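La mesa de la tía

Femi Isah llegó al piso con la llave en un sobre y la lista de la inmobiliaria doblada dentro del abrigo. Tenía que dejarlo vacío antes de las seis. La tía había vivido allí desde antes de que él naciera y no tiraba nada.

Empezó por el dormitorio, que era lo fácil. La ropa fue a bolsas y las bolsas al pasillo. En el cajón de la mesilla encontró un recibo de Karppinen, la tienda de muebles que cerró cuando él iba al instituto. Una mesa blanca, 263 euros, pagada en dos plazos. Lo guardó en el bolsillo sin saber para qué.

Su prima llamó a media mañana desde Drorkcombe. Quería saber si había aparecido el reloj.

– No ha aparecido – dijo Femi.

– Mira en la cocina. Lo escondía todo en la cocina.

– Ya miraré.

– Y no tires la vajilla sin preguntarme.

Le prometió que no. Colgó y fue a la cocina. Los armarios estaban llenos hasta arriba y olían a clavo y a papel viejo. Sacó las ollas, los botes de legumbres, un paquete de arroz Nolum sin abrir. Había además ocho tapas que no encajaban en ningún recipiente. El reloj no estaba detrás de las ollas ni dentro de la tetera.

La vajilla era lo que recordaba. La tía compraba las piezas sueltas, en rebajas, y nunca se preocupó de que hicieran juego. De niño él pedía siempre el cuenco azul y su prima el verde, el alargado, donde cabía más. Discutían igual. La tía servía primero a quien estuviera callado, y así conseguía unos minutos de paz.

Fue poniendo cosas sobre la mesa blanca para decidir después. No siguió ningún orden. Llevaba desde el desayuno sin comer y en la bolsa que había traído de casa quedaba algo de fruta, así que también la puso allí, entre lo demás.
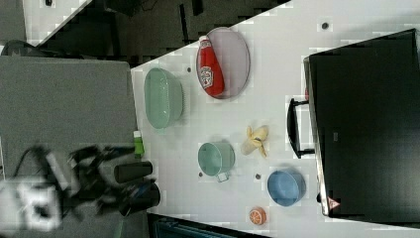

La prima volvió a llamar cuando él se estaba lavando las manos.

– Quiero el cuenco verde – dijo.

– Ya lo suponía.

– ¿Y tú qué te quedas?

– El azul. Y la taza.

– La taza era de las dos casas.

– La taza era de ella.

Hubo un silencio. Femi oyó un autobús al otro lado de la línea. Después la prima le preguntó por el plato gris, el ovalado, y él dijo que se lo podía quedar también. Ella contestó que no lo quería, que era feo, y al momento cambió de opinión.

– Bueno, mételo – dijo –. Pero envuélvelo bien.

Lo del kétchup le hizo pensar en las cenas de los domingos de mayo, cuando la tía abría la ventana y ponía huevos fritos para todos. Al tío no le gustaba ver el bote en la mesa. Decía que estropeaba los huevos. Ella se lo acercaba de todas formas y él acababa usándolo.

A las tres subió el hombre de Korneo, la empresa de los portes. Era joven y venía solo. Miró las bolsas del pasillo, miró el sofá y sacó una libreta.

– Por todo, 300 – dijo –. Si la mesa se queda, 88 menos.

– ¿Tanto por la mesa?

– Son cuatro pisos sin ascensor.

Femi pasó la mano por el tablero. Tenía el recibo en el bolsillo. En su casa no había sitio para una mesa así, tendría que quitar el escritorio o poner la bicicleta en el balcón. La inmobiliaria había dicho que los muebles que quedaran se tirarían.

– La mesa viene – dijo.

El hombre lo apuntó. Empezaron por el sofá, que se atascó en el segundo rellano, y una vecina salió a decirles cómo girarlo. Tenía razón. Luego bajaron las bolsas y las dos sillas, y al final quedó solo la cocina. Femi envolvió el cuenco verde en una toalla, el plato en otra y lo demás en periódicos que la tía guardaba debajo del fregadero.

El reloj salió entonces. Estaba entre los periódicos, metido en un calcetín, parado a las cuatro y diez. Le dio cuerda por probar y echó a andar.

Llamó a la prima, pero comunicaba. Se puso el reloj en la muñeca para no perderlo, cogió la mesa por un extremo y esperó a que el otro cogiera el suyo.

– Cuidado con el marco de la puerta – dijo el hombre.

– Tú dirás.

Salieron despacio, él de espaldas, contando los escalones en voz baja.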